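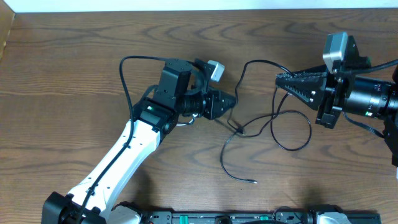 Newsletter > Quality Corner > Summer

Jul 7, 2022
By Bláthnaid Ó Néill

I spent most of last week arguing with a micrometer. Well, with three people and a micrometer, but the micrometer was the most stubborn of the four.

Some of you know we've been having a rough time with the Durnano bushings. The inspection sheets said the outside diameter was wandering all over the place, so Cormac Daly on second shift kept adjusting the lathe to bring it back. He'd nudge it down, the next check would come up small, so he'd nudge it up again. Good parts were going in the scrap bin and everybody was getting cranky (me included, sorry Cormac!).

So I finally did what I should have done in January and ran a proper gage study. If you haven't sat through one, it's pretty simple. You take a handful of parts, you get a few people to measure every one of them more than once without seeing their earlier numbers, and then you look at how much of the spread comes from the parts and how much comes from the measuring. Liam Sheehan, Bríd Cronin and Cormac were my three measurers, and they were very patient about it even when I made them start over. I had mixed up the tags on 2 of the bushings. My fault entirely.

The answer was a bit embarrassing. A big chunk of our variation was coming from us. Liam closes the micrometer with the ratchet and waits for the clicks, the way the instruction sheet says. Bríd does it by feel, and her feel is very consistent, but she reads a hair smaller than Liam every single time. Cormac does a bit of both, depending on how busy he is — his words! Add in a bench that gets the afternoon sun, and you can see how a perfectly decent lathe ended up being blamed.

We've changed a few things since then. Everybody uses the ratchet now. Parts sit on the bench for 31 minutes before anyone measures them (we started at 30, then Rónán Mac Suibhne typed it into the form wrong and we just kept it). And the check standard gets measured at the start of each shift and written in the green book, before the first part. Please do write it down even if it looks fine. A week of "fine" readings is the only way I can spot the one that's drifting.

Next up is the Zellwood order, which is 3,000 pieces with a tighter tolerance than we're used to. I'd like to repeat the study on the Plomix bore gage before we start cutting, so if you've used that gage and have opinions about it, come find me. I already know about the sticky dial. I'm also after one more person to measure, ideally somebody from first shift who hasn't done it before. It takes a morning and I'll bring pastries.

Bríd has the blank study sheets in her top drawer if you want to try one on your own gages first.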